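After the Windstorm: Repair Delays for Renters in Clarbridge
Final project report, Community Planning Practicum
Students: Deisy Cárdenas, Narayanan Iyengar, Leidy Sotelo
Instructor: Eugénie Boyer
Submitted September 24, 2024

1. Background

The windstorm that crossed Clarbridge in April damaged 700 housing units, according to the list kept by the town building office. Most of the damage was to roofs, siding and windows. Power was out in the Zendside neighborhood longer than anywhere else in town because the main feeder line runs along the ridge and trees came down on it in several places.

Public discussion since then has mostly been about homeowners and their insurance. We wanted to look at renters. A renter can't hire a roofer or file a claim on the building, and has to wait for the owner to do it. The owner may be waiting on an adjuster, a contractor or a permit. Our question was where the waiting happens and whether renters know which step they are waiting on.

2. Study area

We limited the survey to Zendside and the blocks along Huaranga Street. Both areas have a high share of rental units and both are on the building office list. The housing is different, though. Zendside is mostly two-story duplexes with owners who live elsewhere. Huaranga Street has small apartment buildings over shops, and several of the owners run the shop downstairs.

We left out the mobile home park on the county road. Residents there often own the home and rent the lot, and the questions we wrote did not fit their situation. It should be studied separately.

3. Method

We drew 104 addresses from the building office list and visited each one up to three times. If no one answered on the third visit we left a card with a phone number. We completed interviews at 69 addresses. The rest were vacant, declined, or never answered.

The interview had four parts: what was damaged, who the tenant told and when, what had been done so far, and what the tenant had been told about the rest. Interviews were done in English or Spanish. Deisy and Leidy did the Spanish interviews. We did not ask for names, and we did not ask what rent people paid. Several people told us anyway and we did not record it.

Answers went into Savum, the form software the department uses. We had trouble with it early on. It overwrote the "date reported" field when a form was reopened, and we lost the dates from the first few interviews. We called those households back and got most of the dates again, but some people had to guess. Those entries are marked in the data file.

We also interviewed Walter Restrepo, who handles permits at the building office, and two owners of Huaranga Street buildings who asked not to be named.

4. Findings

Reporting. Nearly all of the tenants told the owner or manager about the damage within a week. Most did it by phone or text. Very few had a written record other than their own messages. Several had changed phones and no longer had those either.

Temporary repairs. Tarps and plywood went up quickly in both areas. On Huaranga Street the owners often did it themselves. In Zendside it was usually a church crew or a neighbor. Tenants said the tarps held up badly in the summer and that getting one replaced was harder than getting the first one.

Permanent repairs. Huaranga Street was well ahead of Zendside at the time of our visits. The two owners we spoke with had used their own money to start and were still arguing with their insurers about the rest. In Zendside, most tenants said no permanent work had been done on at least one of the items they had reported.

Information. Many tenants believed the town was holding up the permit. We checked those addresses with Mr. Restrepo, and for most of them no application had been filed. He said the office had been issuing storm repair permits within 30 days of a complete application, and that incomplete applications were the main reason for longer waits. "People come to the counter angry at us about an application we don't have," he said. He also said tenants are allowed to ask about the status of an address. None of the tenants we interviewed knew that.

Moving. Some tenants were planning to leave when the lease ended. Others wanted to leave but had not found anything in town at the same rent. One woman in Zendside had closed off the back bedroom and moved both children into the living room. She had not asked for a rent reduction because she was afraid of not being renewed.

5. Coding the interviews

The open answers were coded by hand. Each of us read all of them separately, and then we met in the project room on the second floor to compare. Where two of us agreed and one did not, we talked it over and wrote down the reason for the final code. The category that gave the most trouble was "waiting on owner," since a tenant might say this when the owner was in turn waiting on an insurer. We split it in two: "waiting, reason given" and "waiting, no reason given." The second group was larger in Zendside.

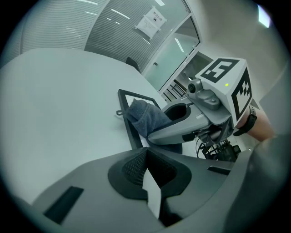
White tabletop and glass wall.

6. Limits

The sample is small and covers two areas. Tenants who had already moved out are missing from it, and they may have had the worst damage. We visited mostly in the late afternoon, so people who work evenings are probably underrepresented. Only two owners agreed to talk, both from Huaranga Street — we have no owner's account from Zendside at all.

7. Recommendations

The building office should post the permit status of storm-damaged addresses where tenants can look it up, in English and Spanish. Mr. Restrepo told us the information is already in a spreadsheet and would need the owners' phone numbers taken out first.

The town should print a one-page damage report form for tenants, with a copy to keep. We have attached a draft as Appendix B.

Tarp replacement should be included in any future emergency repair fund. The current rules pay for one tarp per roof.

8. Division of work

Narayanan drew the sample, managed the data file and wrote sections 2 and 3. Deisy set up the interviews with the building office and the owners and wrote section 4. Leidy translated the questionnaire, led the coding and wrote sections 5 and 6. The other sections were written together.

Appendix A: Questionnaire, English and Spanish
Appendix B: Draft tenant damage report form
Appendix C: Code list with notes on disagreements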